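Bimanual cell, planner notes, June

Picked up at 2 pm where the last entry stopped. The new collision checker is in! Lumanlan now builds both arms into one planning problem, so the left arm no longer treats the right one as a frozen obstacle (which is why we kept getting those silly standoffs over the middle of the table, each side waiting for the other to move). Both shoulders hang off the same rail frame in the model, and I deleted the old per-arm world files. Good riddance.

Replayed the 1143 saved start/goal pairs from the Belell logs overnight on the desktop. Every pair the old planner solved is still solved, plus 14 it used to give up on. Most of the 14 are the ones where the grippers end up facing each other at close range. I watched a few in the viewer and they are lovely, one elbow lifts a little and the other arm just slides in underneath.

Perception side: the tabletop print is still giving the segmenter trouble. Roses and butterflies near the edges come back as low, flat "objects" with a height of a couple of millimeters. I raised the minimum height in Rasholm and most of them went away, but a marker lying flat is not very tall either, so there isn't much room to play with. Next idea is to mask against a stored picture of the bare table and only use height as a tie-breaker.

Current layout for the clutter set: mug and orange-red tray toward the back, green block half over the tray's right edge, marker and the white package on the left, dark blue box below that, screwdriver in front. I like this one a lot. The block and tray want to merge into one blob, and the screwdriver shaft is thin enough to drop out of the depth cloud.

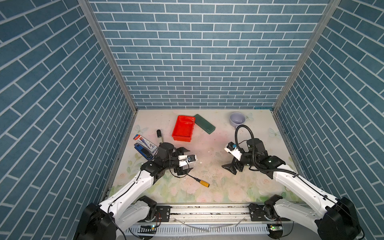
Things to fix before the next run

Cable loop on the right wrist. The model has it as a short cylinder and it arcs up a lot higher than that. I'll swap in a fat capsule for now and see how many plans we lose.

Wrist camera timestamps. Left and right drift apart when both streams are recording. Stamp them on arrival in the driver, then compare.

Seed handling. Run 3952 would not reproduce for me until I found that the smoother pulls its own random seed. Pass ours through and write it in the log header.

Lostitz export still drops the gripper width channel. Small patch, I have it half written on my branch.

If the capsule change goes in cleanly I want to try block and tray as the first two-arm task, left holds the tray, right takes the block. Very keen to see this one!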